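Preltum trims its supplier list at Cairns terminal, keeps the meetings

Preltum has narrowed the field for the control and safety systems at its Cairns gas terminal to two suppliers, after a review that began with 132 separate equipment packages and, by the company's own account, nearly as many opinions. The operator now wants a decision by December. It wanted one last December as well.

The remaining bidders are Hovau, which built the metering stations on the pipeline feeding the site, and Morard, which has spent most of its existence automating pumps and compressors for other people's terminals. Each has offered to take on the lot: process control, emergency shutdown, fire and gas detection, and the telecoms cabinet that every contractor would prefer belonged to somebody else.

Under the earlier plan, those jobs would have gone to separate firms, with Preltum's engineers standing in the middle and translating. The arrangement looked cheaper on paper until the paper was added up. Interface documents alone ran to 500 pages before a single cabinet had been ordered, and one valve turned up in the drawings under two different names, each with its own delivery date.

"We found that we were buying a control system and a correspondence course," the project office wrote in its notice to bidders, a sentence that seems to have survived legal review.
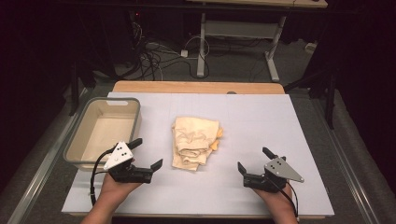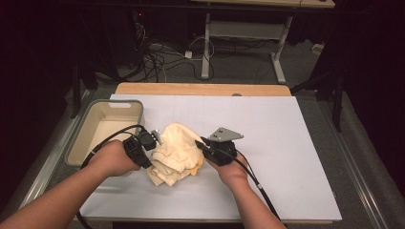 Preltum Group | Projects and Procurement Department

The terminal itself is a modest affair by the standards of the business. It will take gas from the offshore line, dry it, squeeze it and send it on, with a small control room and a night shift of 2. What makes it awkward is its age. Part of the plant dates from an earlier owner, and the new system will have to talk to field instruments that were installed when a fax counted as remote access.

Hovau proposes to replace the old wiring between the compressor hall and the control room in one long shutdown. Morard would rather do it in stages and keep the plant running, using temporary panels. The first option means a stretch with no income. The second means a longer stretch with two control systems, and operators who need to remember which screen is telling the truth. Both bidders describe their approach as the low-risk one.

Either way, the winner will have to connect 200 existing field instruments and prove each loop before gas is let back in. Testing is to be done first at the supplier's works, then again at Cairns, where the salt air tends to have its own views on connectors. Preltum has asked for spare parts to be held on site, having learned on the metering job that "available from stock" can refer to stock on another continent.

There are doubts about handing everything to one company. The maintenance team has pointed out that a single supplier is wonderful to deal with right up to the first renewal of the service contract. To meet that worry, the tender now asks for fixed prices on software updates and for full access to the configuration files – a clause both bidders have accepted "in principle," a phrase that usually costs extra.

Revised offers are due at noon on Thursday. The two firms will then be invited to present their shutdown plans to the operators, who have asked for the slides in advance and for the session to finish before the shift change.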